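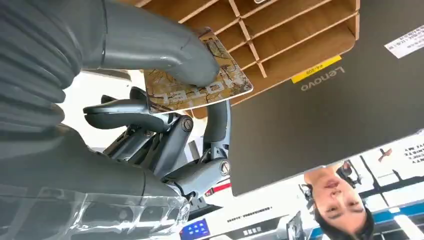 # flesdale-hand

Setup and care notes for the Flesdale card cell – one five-finger hand, one wrist camera, one very patient laptop.

12 shares · 3 comments

## What it does

Picks up a card between thumb and fingers, turns it, and puts it in the next slot. It's a joy to watch once the thumb is tuned!

## Setup

1. Home the hand with nothing in its grip.
2. Run `calib_thumb` 3 times and keep the last result.
3. Load `grip_card.yaml`. Thumb force starts at 52 and should never go above 110 (raw driver units), or thin cards bow.
4. Do a slow pass with one stiff card before you try the full stack.

## Looking after it

- Change the plastic wrap whenever it tears. Keep it clear of the finger joints.
- Check the screw caps on the finger joints every 2,000 grips.
- Wipe the fingertip pads with a dry cloth. Alcohol made ours slick.

## Known issues

Glossy cards still slide when the wrist rolls fast. Savvas Mitsotakis-Vlachou has a slower roll on the `clillamura` branch – try it, it's lovely.

Last updated April 2026

3 comments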